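Handout 6: Collecting Demonstrations for Peg and Slot Tasks
Course leads: Huiling Wei and Si-woo Maeng

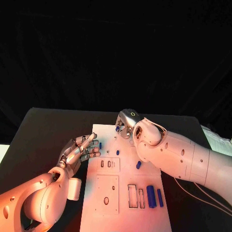 Last week we covered how a policy is trained once the data exists. This handout is on the step before that, and it goes with lab sheet 3. Read it before your first session on the two-arm station.

What counts as one example

One example, or episode, is a single attempt at a single task, recorded from start pose to end pose. It holds the head camera video, the joint positions of both arms and both hands, and the commands sent by the operator. All of these share one clock. If the clock drifts, the episode is thrown out, however good the motion looks.

Each episode also gets a line of text saying what was done, such as "put the small blue peg in the round hole." Write the line before you record. Students who write it afterward tend to describe what they meant to do.

How many

Each pair collects 70 episodes over the term. Pooled with last year's set, that gives us 700 to train on. We hold out 58 for testing, and these are picked by Zeyu Xiong before training starts. Please don't ask him which ones.

Varying the start

A policy trained on one layout learns that layout. Between episodes, change something:

Turn the board a few degrees or slide it on the table.
Move the loose pegs. Some should stand and some should lie on their side, as a fallen peg needs a different grasp.
Change which hand does the picking.
Change the starting height of the idle hand.

Keep the backdrop and the camera mount as they are. We will look at changes in lighting in Handout 8.

Pace

Move slowly near the board and at a normal speed everywhere else. Long pauses are a problem – the model copies them, and at test time the arm may stop over a hole and stay there. If you need to think, end the episode and start again.

Contact is the hard part. With small pegs the fingers often hide the hole from the head camera during the last bit of the approach. Come in from a little to one side and straighten up late.

Failed attempts

Don't delete them. Mark each episode with one of three labels:

success: the part is seated and released
recovered: the part was dropped or missed, then seated in the same episode
fail: anything else

Recovered episodes are worth a lot. In the June trial, the policy trained on clean successes alone did well until its first slip and then had no idea what to do. Katherine Nina's notes on that trial are in the reading folder.

Before you leave

Play back your first and last episode at full speed. Check that both hands respond in the joint plot. Copy the session to the Trestero drive and enter your labels in the shared sheet the same day.

For discussion on Tuesday

Should an episode in which the operator nudges the board with the idle hand count as a success? Bring one episode of your own that you found hard to label.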